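Sala de trabalhos manuais Bellis - lista de verificação da mesa de dobragem
Data: 2022-09-24
Verificado por: Rukhsana Tanoli
Folha n.º 443

1. Acessos e chão
Passagem até à porta livre: sim
Tapete fixo nos quatro cantos: não. O canto junto ao lavatório voltou a levantar. Colar com fita larga.
Extintor acessível e com selo: sim, selo n.º 3178

2. Mesa
Pés estáveis: sim
Tampo sem farpas nem arestas vivas: sim
Candeeiro com cabo em bom estado: cabo bom, interruptor com folga. Pedido feito à Cedport em março, ainda sem resposta.

3. Papel e peças dobradas
Peças sem agrafos nem clipes esquecidos: sim
Vincos inteiros: com reparos. O papel azul-claro marca-se com facilidade e a dobra horizontal já está gasta na ponta esquerda. A pequena patilha do topo parece um pouco rasgada.

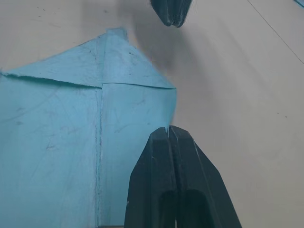

Peças com o vinco gasto ficam para treino e não seguem para a exposição de Rudham. Não reforçar com cola quente. A cola em bastão chega, e quem dobra deve passar a espátula de osso a partir do meio para fora.

4. Ferramentas de corte
Tesouras contadas e guardadas: sim, 4
Lâminas do x-ato recolhidas: sim
Recipiente de lâminas usadas: a três quartos, trocar na próxima verificação
Base de corte Vorkside: gasta ao centro, ainda serve

5. Superfície de trabalho 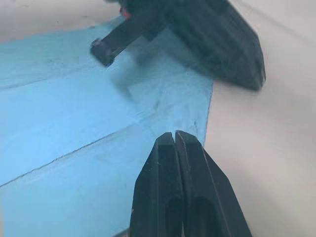 O tampo deve ser limpo com pano seco antes de se abrir papel novo, sem álcool. O tampo é claro, entre o branco-sujo e o bege, e uma folha azul-clara distingue-se bem nele. Já com o papel branco convém pôr cartolina escura por baixo antes de cortar.

Pendentes: fita para o tapete, interruptor do candeeiro, recipiente de lâminas.
Cópia desta folha na pasta 654, prateleira de cima.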